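How to Pair and Calibrate Two Handheld Controllers on a Drotel Headset

Last updated 7/18/18

Applies to: Drotel headset, base model and Edex edition, connected to a desktop PC through the Leninum desktop client.

These instructions cover pairing, sensor calibration and dead zone settings. They do not cover the mobile client. Menu names are given as they appear in the English interface.

Before you start

You need the headset, both controllers, the USB cable supplied with the headset, and a PC with the client installed. Charge both controllers to at least 50 percent. Below that level the firmware updater will refuse to run, and an out-of-date controller may pair but fail calibration.

Remove any silicone grips or third-party shells. Some of them press on the side button and put the controller in sleep mode during the sensor test.

Close other programs that use Bluetooth. If a phone was paired with the same controllers in the past, turn off Bluetooth on the phone as well.

Step 1. Update the client

Open the client and go to Settings, then General, then Check for Updates. Install any update and restart the client. Do not skip the restart. The background service keeps the old driver loaded until the client has been fully closed, including the icon in the system tray.

Step 2. Clear old pairings

Go to Devices, then Controllers. Any controller previously used with this PC is listed, even if it is turned off. Select each entry and choose Forget. When the list reads No Controllers, go on to the next step.

If an entry comes back a few seconds after it is removed, the controller is still on. Hold its power button until the light goes out, then remove the entry again.

Step 3. Pair the left controller

Always pair the left controller first. The client assigns the left slot to the first device it sees, and on older firmware this cannot be changed without starting over.

Hold the power button and the menu button together for 6 seconds. The light changes from white to blinking blue. In the client, choose Add Controller. The light turns solid blue when pairing is complete.

Repeat for the right controller. Leave the left one turned on and lying still while you do this.

Step 4. Check the USB port

The headset sends controller data over the same cable as the display sensor data, so a weak port shows up as jumping or drifting hands. Use a port on the back of the PC, connected directly to the motherboard. Front panel ports run through an internal cable and a header, and on older desktops that cable is often poorly shielded. Hubs and monitor ports are not supported.

Plug in the headset and open Devices, then Connection. The Packet Loss line should read zero or close to it. If it climbs while the headset is sitting still, move the cable to another rear port and watch the line again for a minute.
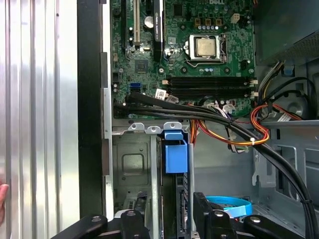 Ostap Kostiuk writes that on his PC the packet loss went away only after he turned off USB power saving in Windows, and that changing ports made no difference. To try this, open Device Manager, expand Universal Serial Bus controllers, open the properties of each USB Root Hub, and clear the box that allows the computer to turn off the device to save power. Restart the PC afterward. On laptops this setting shortens battery life slightly.

Step 5. Calibrate the motion sensors

Place both controllers on a flat, hard surface with the buttons facing up. A desk is suitable. A bed, a couch or a mouse pad with a wrist rest is not. Keep them away from speakers, which contain magnets strong enough to affect the compass sensor.

Choose Devices, then Calibrate, then Motion. Do not touch the surface until the progress bar is full. If the desk is bumped, the client reports Error 251 and the test must be run again from the start.

When the flat test is done, the client asks you to pick up each controller and turn it slowly through three positions. Follow the drawing on the screen. Fast movement does not cause an error, but it gives a poor result.

Step 6. Set the thumbstick dead zone

The dead zone is the small area around the center in which stick movement is ignored. The default value is 7. Let go of both sticks and look at the two dots in the Stick Test window. If either dot moves or sits outside the gray circle, raise the value by one and look again. Keep the value as low as possible. A large dead zone makes slow walking and fine aiming harder.

Left and right sticks have separate values. Worn sticks rarely drift by the same amount.

Step 7. Save the profile

Choose Save to Headset. Profiles saved only to the PC are lost when the headset is moved to another computer. The headset stores one profile for each pair of controllers.

Common problems

The hands are swapped. The right controller was paired first. Forget both controllers and go back to Step 3.

The light blinks blue but the client finds nothing. The PC's Bluetooth adapter is not used for pairing; the radio is inside the headset. Check that the headset is plugged in and awake.

Calibration passes, but the hands tilt after a few minutes. Let the controllers reach room temperature and run Step 5 again. Sensors calibrated straight after being brought in from a cold car will shift as they warm up.

The controller turns off during play. Check the battery contacts. Hegazy rechargeable cells are slightly shorter than standard cells and can lose contact when the controller is swung. A cell with a full-length body corrects this.

Error 251 on a surface that is not moving. Look for a PC tower or a fan standing on the same desk. Put the controllers on a different table and repeat the test.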